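3.2 Wall color and perceived room size

Interviews in the first part of the study were held in the homes of 44 tenants, all of them living in one-room or two-room apartments in the Lirkine district. The buildings there date from the same period and have nearly identical floor plans. This made it possible to compare answers without correcting for ceiling height or window area. Tenants were asked to estimate the length and width of their main room before it was measured. They were then asked what they liked and disliked about the walls.

Most tenants gave estimates below the measured length. The error was larger in rooms painted in dark or strong colors and smaller in rooms painted white or light gray. Width was judged more accurately than length in every group. Tenants who had painted the room themselves did no better than tenants who had moved into it as it was.

Color preference did not follow the same pattern. Fourteen tenants lived with a wall in the red-brown range, which the local paint supplier, Bometa, sells under several names. Nine of the 14 said they would choose it again. The reasons given most often were that the room felt warmer in October and November, before the heating is turned on in the Zivov buildings, and that marks on the wall were harder to see. Only 4 mentioned room size at all, and two of these said that a smaller-looking room was what they wanted.

Answers about floors were shorter. Tile was described as easy to clean and cold to stand on. Tenants with pale tile and a dark wall often spoke of the two together and said that the floor made up for the wall. Some had tried a rug and taken it away again. Questions about furniture were not part of the original form, but tenants raised the subject so often that a line was added for it. A table pushed against a wall was the piece most often blamed for a crowded feeling, even in rooms where the bed took up more floor area.

Earlier work by the Sarpong housing survey reported that tenants rank wall color below storage and noise when asked to list what matters in a home. Our results agree with this. Color came up late in most interviews, and usually after a direct question. Once it was raised, however, tenants had firm opinions and could say when the wall had last been painted and what color had been there before.

The contrast between a warm, muted wall and a cooler, lighter floor is shown in Figure 3.
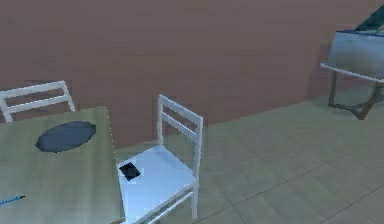
Figure 3. Rendered interior with a reddish-brown wall and a pale gray-green tiled floor.

Two limits should be noted. The interviews were held in daylight, and tenants may judge the same room differently under lamps. The paint names used in the answers were also not always reliable, as several tenants used one name for quite different shades. Where the name and the wall did not agree, the wall was recorded by matching it to a printed color card, and the card number was used in the tables that follow.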